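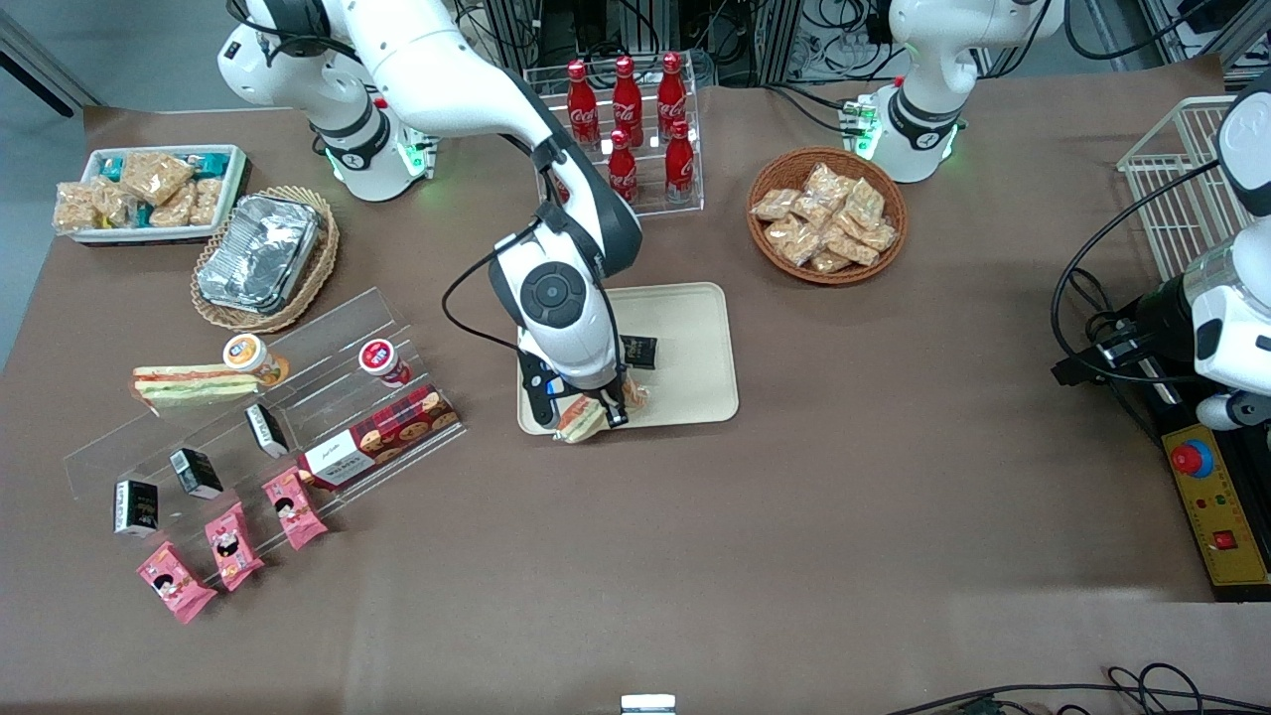

*The lunch table at Kernska, with a wrapped sandwich on the tray and the Coca-Cola at the back*

## A Wednesday at Kernska

We set off from Gritik in the rain, 13 of us on a bus that would have held three times as many, and by the time we had crossed the river it had cleared up into one of those bright, blowy May mornings when you wish you had brought a thinner coat. Kernska is on the far side of Steststead, past the garden centre and then left (the sign is behind a hedge, and we missed it and had to go round again, to loud cheering from the back seats). They make packed lunches there, the sort that go out to offices, coach parties and training days, and once a year they open the doors and let people like us have a good look.

I had expected a big shed with a lot of noise. It is a fairly big shed, I suppose, but a pleasant one, with high windows down one side and a smell of fresh bread that met us in the car park and followed us all morning. We were given tea straight away, and very decent shortbread, and then a talk of 40 minutes that felt shorter. The number I wrote down was 2,362, the lunches that left the building in the week before our visit. Someone asked how many of those were egg and cress and was told "fewer than you'd think", which caused real dismay in our party!

The bread room was first, then the cold room, where I lasted as long as my cardigan allowed. I liked the filling benches best. There is a great deal of talk at Kernska on the subject of butter – whether it goes right to the edge, and what happens to a tomato sandwich by two in the afternoon when it doesn't – and I came away feeling that I have been careless with my own sandwiches for most of my life.

### The table

What I really want to write about, though, is the table, where everything that can go into a lunch is set out together and you see a tray being made up. I could have stayed there until the bus went home without me. It is laid with a brown-grey mat, and on that stands a mixture of clear display stands and wicker, so that it looks part shop counter and part picnic. I am very fond of wicker, and was pleased to see it. The round bowl was piled with clear packets of something golden and crunchy, and I had to put my hands in my pockets.

The Coca-Cola has a stepped stand to itself, the back row raised above the front one like a school photograph, red caps and all. Next to that sort of neatness the foil containers looked very homely, stacked in their basket with crinkled silver lids. My mother used to send us home from Sunday dinner with containers like that, and I don't believe she ever got one back.

Then there are the snack bars on a white tray, each in its own wrapper, some clear and some teal. Our party split on these. Half of us hold that a lunch ought to finish with cake, and a bar is a thing you eat on a train. I said I could see both sides and was told that was typical.

The big clear stand at the front has tiers, and on the top one was a sandwich in clear wrap, with layers of bread and something green in the filling, which settled our guesses about what most of us would choose. A couple of the cups up there were lying on their sides, one with an orange label and one in red and white. And on the beige tray, a wrapped sandwich down in the corner. I was told the Kernska way is to think of the sandwich before anything else and let the rest of the lunch find its place round it. I tried this at home on the Thursday-before-shopping sort of lunch, with a cheese roll and an elderly pear, and it does look better.

### Lunch itself

After all that looking we were starving, and happily we were fed. The range is called Muli, and you can have it in 2 sizes. I had the smaller and wished for the larger, while my neighbour had the larger and wrapped half of it in a napkin for later. The bread was lovely, soft but with some chew in it, and the butter went right to the edge. I checked.

If you are thinking of going, the car park fills early and the path round to the entrance is gravel, so wear sensible shoes. There is a small shop by the door selling yesterday's loaves at half price. I bought a seeded one and ate the crust off it before we were back in Gritik. Put your name down in good time for next year, and take a warm cardigan for the cold room.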